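Fridge door bins, apples, and the counter nobody wipes properly
Posted 2024-11-07 in Kitchen, Quick Tips

Quick one this week, dinner's in the oven. Mostly fridge door stuff, some counter stuff, a bit on floors at the end.

Apples first. Got a lot of mail about apples after the October post. Yes they can live on the counter. A few days, fine. Longer than that, fridge. They go mealy fast in a warm kitchen. Keep them off the sunny side and away from the stove.

Crisper drawer is the best spot for a big bag. Door bin is OK for one or two you plan to eat soon. Door is the warmest part of the fridge so don't park them there for a month. Good place for the one you want to grab on the way out tho.

Don't wash before storing. Wash right before eating. If you did wash, dry it all over, stem dip too, water sits in there.

Cleaning the bins. Most clear door bins lift straight up and out. Push up from underneath with both palms, one side then the other. Stuck? Warm damp cloth along the sides for 2 minutes, try again. Let a cold bin come up to room temperature before it goes in hot water or it can crack. I cracked one on my old Jondell that way and the replacement took 12 days to come.

Warm water, drop of dish soap, soft cloth. No scrubby side, clear plastic scratches if you look at it wrong. Toothbrush for the ridges. Rinse, dry, back in. While the bins are out wipe the door liner top to bottom, then the gasket.

Go thru the low bins while you're down there. That's where plastic wrap and empty packets end up. Crumpled film takes up a whole bin and holds nothing. Toss it.

Polished stone counters. Speckled ones hide everything, crumbs, sugar, tea rings. Get your eyes down level with the top and look across toward the light, the smears show right up. Mild soap and water, then a dry microfiber. The second cloth is the whole trick. No vinegar, no lemon, they dull a lot of stone. I use the Fabbri cloths, washed at 60 with no fabric softner. Softener ruins them.

Glossy cabinet fronts and island panels, same two cloths. Damp then dry, go top to bottom in straight lines. Circles leave swirls.

Counter, fridge door, rest of the kitchen:

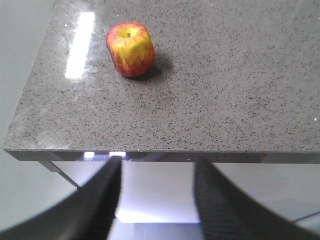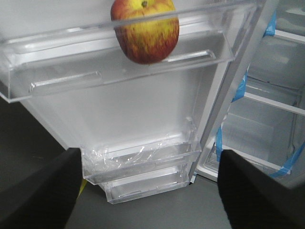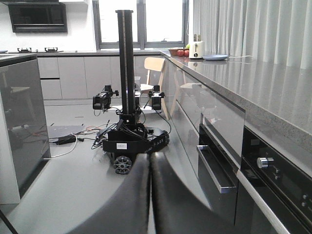 Floors. Light gray floors show every cord and every crumb. Pick cords up before you sweep, coil them loose, not tight around the plug brick. Velcro ties are cheap. Mats get lifted and shaken outside, then sweep under, then mop, then wait till it's dry before the mat goes back down.

Range hood glass: degreaser on the cloth, never sprayed at the hood. Burner grates soak in the sink while you do everything else. Hot water, soap, lid of a storage tub on top to keep the heat in if you have one that fits. My Jirudden tub lid does.

Whole round took me 54 minutes last time with the grates soaking. Longer if the fridge is full.

Few leftovers from the comments:

Baking soda in the door? Fine, open box, swap it when you remember.

Paper towel under the fruit in a bin, yes, catches drips. Change it when it's damp.

Trevel spray on clear bins, I wouldn't. Went cloudy on mine. Plain soap.

Grates go back on only when they're fully dry. Timer just went, more on freezer drawers next time.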